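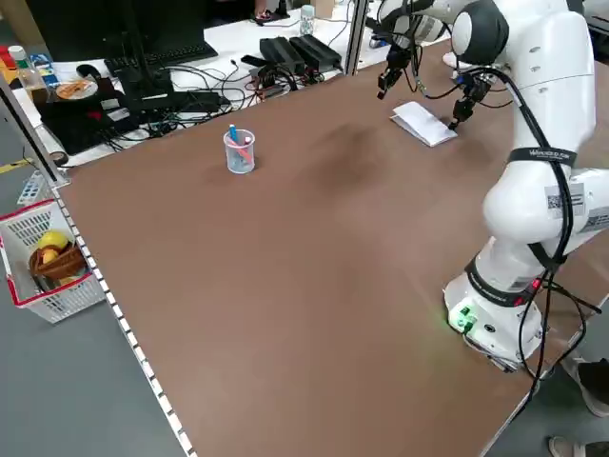 Section 6: Setting up the Grundix 498 label and letter scale

The box says "ready in moments". Allow yourself a quarter of an hour, and ignore the quick-start card, which was written for the older Jonside model and has the buttons the wrong way round.

1. Put the scale on a hard, level surface. The supplied rubber mat is meant to cope with uneven tables. We have not found that it does, so leave it in the box.

2. Fit the batteries before you plug in the adaptor. Done the other way, the display shows E3 and stays there until you take everything out and begin again.

3. Hold ZERO until the dashes stop moving. The manufacturer claims the scale zeroes itself when switched on. Check it anyway.

4. Choose grams. The ounces setting rounds up, always, and you will pay for it in postage.

5. Place the brass test weight in the centre of the plate and wait for the reading to settle. If it differs from the figure stamped on the weight, go to step 6. If it matches, take the weight off, put it back and read it again.

6. To adjust, hold MODE and ZERO together and enter 3869. Release both when CAL appears, then put the weight back on.

Note: Older Guérin test weights, made up to 1993, may be used if they are clean. Don't polish them.

Caution: Never press on the plate to "wake" the scale, whatever the leaflet advises. It strains the sensor, and the repair is not covered.

Weighing folded letters

Lay the letter flat and keep the flap from hanging over the side. Large envelopes will hide the display — use HOLD, lift the envelope off, then read the number.

The "smart postage" button needs a Kundetti account and prices that someone has to keep up to date. Sandrine Delorme tried it through July and found herself looking up every price by hand as well. Leave it switched off unless you have a good reason.

For spare plates and adaptors, ask Princess Dela Peña at the parts desk, and quote the model number printed under the scale.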